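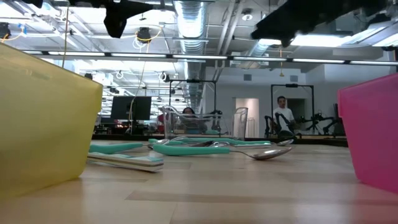 Wind tunnel notebook, small tunnel
Entry of 10 September 2023
Written by Yoon-hee Kwon. Read and initialed by Valdis Ots.

Purpose of the entry: to record the second series of force measurements on the Flustirora wing section, the fault found in the drag reading, and the state in which the tunnel was left.

The model is the rectangular half-wing with the replaced trailing edge. It was mounted on the side wall turntable in the usual manner, with the root plate flush to the wall and the gap sealed on the outside with tape. Chaiwat Thepsuriya checked the zero angle against the level block before the cover was closed. The pointer on the turntable and the block did not agree at first. The pointer had been bent slightly, presumably when the previous model was removed, and it was straightened and set again. All angles in this entry are taken from the corrected pointer. Angles in the first series should be treated with caution until the two sets have been compared.

Test speed was 40 meters per second throughout. The fan was allowed to run until the temperature in the settling chamber had stopped climbing, and only then were the zeros taken. Colleagues are reminded that zeros taken with a cold tunnel are not accepted for the Prultinel report, whatever was done in earlier years.

Lift. The readings rose in a straight line from the negative angles up to the beginning of the stall, as expected. The slope is a little lower than the figure In-ho Na calculated, and the difference is of the size one would expect from the side wall boundary layer. No correction has been applied in the raw sheets. The stall was gentle. It began at the trailing edge near the root and moved outward, which the tufts showed plainly, and the balance gave no sudden drop. When the angle was reduced again the flow did not attach at the same setting at which it had left, and the lift curve therefore has a small loop at the top. The loop was repeated twice and is believed to be real.

Drag. The drag reading was not satisfactory. At low angles it drifted upward during each run and did not return to zero when the fan was stopped. Three causes were considered: temperature in the drag element, rubbing at the root gap, and a loose cable. The cable was replaced first, being the easiest, with no change. The root gap was then opened and inspected. A strip of the sealing tape had lifted on the lower side and was touching the root plate. It was cut back and pressed down again. After this the drift was much smaller but had not gone.

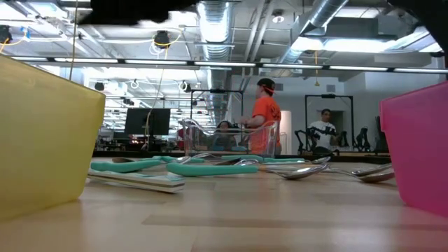
The remaining drift is put down to temperature. Eun-seong Won has proposed a dummy element, placed beside the working one and out of the load path, so that the two may be read against each other. This was done on the Meléndez balance some time ago and the drawings should still be in the flat cabinet, second drawer. I have asked for them to be found before any new part is ordered.

Until that is settled, the drag results from this series are to be marked provisional. The lift results may be used. The pitching moment appears sound, though it passes through the same amplifier as the drag and I would prefer to see one repeat run before it is released.

Smoke. A short smoke run was made at low speed, at the request of In-ho Na, to look at the separated region near the root. The rake was placed ahead of the model at mid-height. The smoke was too thick at the start and filled the upper half of the test section, and the supply had to be reduced by half. With the thinner smoke the edge of the separated region could be followed by eye from the root to a little past mid-span. Beyond that point the lines stayed close to the surface. It must be remembered that the speed was far below that of the force runs, and the position of the separation should not be carried over from one to the other without a check. The tufts are the better guide at full speed.

Note on the tufts themselves. Those in the third row from the leading edge are too long and tangle with the row behind. They should be trimmed before the next series. Two had come away entirely and were found on the downstream screen. The screen was cleaned and shows no damage.

Surface condition. Valdis Ots went over the model after the runs and found a slight step where the replaced trailing edge meets the original skin, on the upper side only. It can be felt with a fingernail. It was not mentioned in the sheet that came with the model from Jisalside. I have written to them to ask whether the step was there on delivery. If it was, the first series was run with it as well and the two series can be compared directly. If it has opened during testing, the joint must be looked at before the model is put under load again. The model is not to be filled or sanded until they reply.

Data. Raw readings for runs 40 to 44 are in the shared folder under the model name. Run 42 was stopped early after the tape was found and is kept for reference only. Please do not delete it. Each reading is the mean of 100 samples, and the spread is given in the last column of each sheet. The spread grows quickly past the stall, which is natural, and a longer average would be sensible for those points next time.

To be done:
Trim the third row of tufts and replace the two that are missing. (Thepsuriya)
Find the Meléndez drawings and estimate the work for a dummy element. (Won)
Repeat run 41 for pitching moment once the drag element has been checked. (Kwon, Ots)
Wall correction for the lift slope, worked by hand for one point and compared with the program. (Na)
Compare the first-series angles with the corrected pointer.

State of the tunnel on leaving: fan isolated, smoke supply closed at the bottle, model left in place at zero angle with the cover on. The balance amplifier has been left powered so that its drift can be logged overnight. It should not be switched off before the log has been saved.

Addendum, same evening. Valdis Ots points out that the settling chamber thermometer reads 2 degrees above the one in the test section with the fan at rest. They should agree. The one in the settling chamber is the older instrument and will be checked against the reference before the next run.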